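Kerkness cupboard pack: read me first

I bought the Kerkness cupboard pack in April to try out on my own simulated arm, and these are the notes I wish I'd had (corrections welcome!). You get 2,000 practice runs for opening cupboard doors, all rendered, plus a loader for Urkora. The full price was 860, a bit steep for a hobbyist, but the files are tidy and the loader worked first time.

Settings: keep the step limit at 3,000 or the slower runs get chopped. You'll want version 2 of the loader, as the old one mixes up left and right hinges.

The wrist view is my favourite bit, with those little white knobs and all that wood grain.
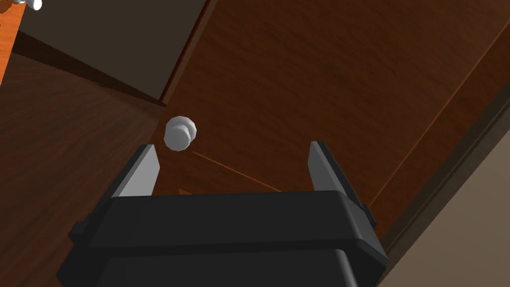 I've only trained on the knob doors so far, so I can't say much about the drawers yet. Support answers emails quickly, though the manual is thin.

Last updated October 2022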